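Home | Notes | Builds | Archive | About

Gripper upkeep, part 2: finger piece and marker 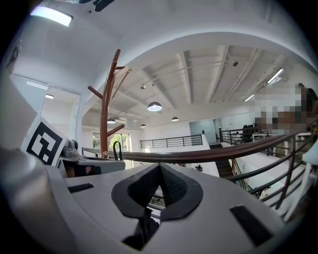 The hand-held gripper in a white-walled loft, marker on the left, black rubber finger piece at center.

Most of the trouble I get from this unit comes from two spots: the finger piece and the marker. Both take a few minutes to look after and I do them on Sunday, before anything else is switched on.

Finger piece first. Wipe the outer rim with a damp lint-free cloth, then go down into the textured cavity with a soft brush. Dust packs into the narrow end of the slot. No alcohol on the rubber -- it went tacky on the last set I tried it on. Check the rim for nicks under a desk lamp. I swap the piece at 200 hours whether it looks worn or not. This one is at 91.

The marker gets a dry cloth only. If a corner lifts, replace the whole print. Gluing it back leaves a ridge, and the pose estimate drifts by 2 mm or so at full reach. After a new print, rerun the calibration with 12 poses, spread wide, and save the old file under a new name first.

Last, go over the screws on the body by hand with a short driver. Snug, no more. The threads go straight into the shell and strip easily. Idrisa Masanja sent me his settings for thread inserts, which I have yet to try.

Cable strain relief is next.

4 comments | 7 shares

Recent posts
Gripper upkeep, part 1: the shell
Bench notes on the Melero driver
Groris supply, second look
Plovov cable ends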